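Tarncombe Community Rooms: progress report to the Valtudard Fund, October

Work on the dining room is nearly complete. The old carpet came up in the first week and the floor was leveled before the furniture went back in. Tavares delivered the last 9 chairs late, which moved our reopening back two weeks. There was no extra charge.

Spending on furniture stands at $1,868 of the $2,000 awarded. We would like to put the remaining $132 toward spare placemats and ask for your approval to do so.

The lunch group has agreed on a standard place setting, and the written guide for helpers is in draft. Floletti has quoted for window blinds, to be paid from our own funds.

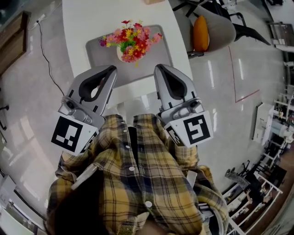
White table and gray placemat, dining room.

Still to do: finish the helpers' guide, fit the blinds and send you the final receipts. The next report will include attendance at the lunches.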